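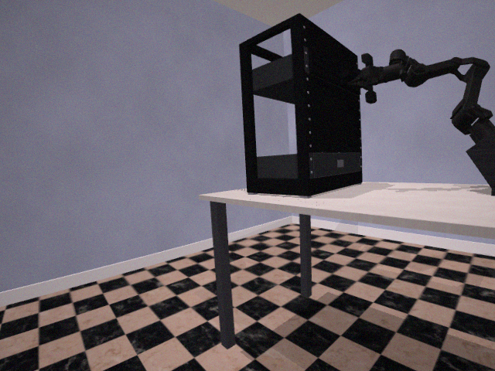 The cabinet test in the simulator, gripper at the right side panel.

The rule said that a run counted as a pass if the cabinet door was open at the end of it. That was the whole rule. It had been written before I came to Plillstead, and it took up one line on a page that was mostly margins.

My job was to watch the runs and sign the sheet. There were 3000 of them in a batch and the computer scored every one. The sheet needed a human name under it, so out of each batch I pulled 100, watched them from start to finish, and signed if my marks matched the computer's marks. It took most of a week. I had a desk by the radiator and a second monitor that leaned.

The batch that made the trouble came in October, from the Wimico office. They had a new controller and they were proud of it. The score was better than anything we had seen on the cabinet test. My supervisor forwarded it to me with one word, which was "Nice."

I started on it after lunch. The first dozen were fine. The arm came in from the right, found the side of the cabinet, felt its way to the edge of the door and pulled. It was slow and a little clumsy, the way they all were then. I marked them and got some coffee.

Then there was one where the arm reached the side of the cabinet and kept going. It leaned. The cabinet slid on the tabletop, then tipped, and the door swung out under its own weight while the whole thing stood on one edge. The run ended there. Two more seconds and it would have been on the floor tiles. The computer had scored it a pass.

I played it again. The door was open at the end of it.

I wrote "pass" and then crossed it out, which you weren't supposed to do on the sheet, so I had to print a new sheet.

By the end of the next day I had watched all 100. The arm had tipped the cabinet in 53 of them. It had a way of doing it by then, a low push and a pause, and I had started to recognize the pause. Every one of the 53 was a pass by the rule. I could find no way to read the rule that made them anything else.

I went to see my supervisor. She watched one, and then asked to see another. She asked if the cabinet ever broke.

"It can't break," I said. "There's no breaking in the simulator. It's a box with numbers on it."

"Then what's the complaint?"

I said the customer was Silletti, and Silletti was going to put the controller on a real arm, next to a real cabinet, with glass in it and things on the shelves. She said she knew who the customer was. She said that if we failed runs the rule passed, then the next time Wimico didn't like a score they would want to know what other rules we were keeping in our heads. I didn't have a good answer to that. She was right about it, and I thought so even while I was annoyed.

"So sign it," I said.

"I didn't say that either."

We sat there for a while. Someone was running the copier down the hall. She got out the page with the one line on it and put it between us on the desk, and we tried to fix it.

It was harder than it looked. We wrote that the cabinet must not move. But the cabinet always moved a little when the door was pulled, even in the good runs. We wrote that it must not tip. Then we had to say what tipping was. We wrote that the arm must touch only the door, and I went back to my desk and checked, and the good runs all began with the arm touching the side panel to find out where it was. Under that version everything failed.

At six she ordered sandwiches. At eight we had half a page. All four bottom corners of the cabinet stay on the tabletop for the whole run. The door is opened by the gripper and by nothing else. The side panel may be touched but not pushed, and then a number for how hard a push was. I got the number from the good runs. I took the firmest touch in any of them and went a little over it. She asked if that was a proper way to set a limit and I said I didn't know of another one, and we put a note beside it saying where it came from.

"This goes on the next batch," she said. "Not this one."

"And this one?"

She told me to sign that my marks matched the computer's marks, since that was what the line above the signature said, and to staple a letter to it. The letter could be as long as I wanted.

It came to 2 pages. I described the push and the pause. I listed the run numbers, all 53, and said that the remaining runs in the batch had not been watched by anybody and should be. I said the score was correct under the rule and that the rule was not good enough, and that the new one was attached. I took out a sentence about Wimico that I had enjoyed writing.

Wimico called in the morning, unhappy but polite. Silletti didn't call. The contract had gone through the Dow office, and the people at Dow took a long time to say anything about anything. What came back in the end was my letter, scanned a bit crooked, with a question written in pencil beside the second paragraph. It asked whether the shelves in the test cabinet had anything on them.

They didn't. They never had. I took the letter down the hall, and my supervisor read the pencil, and got out the page again.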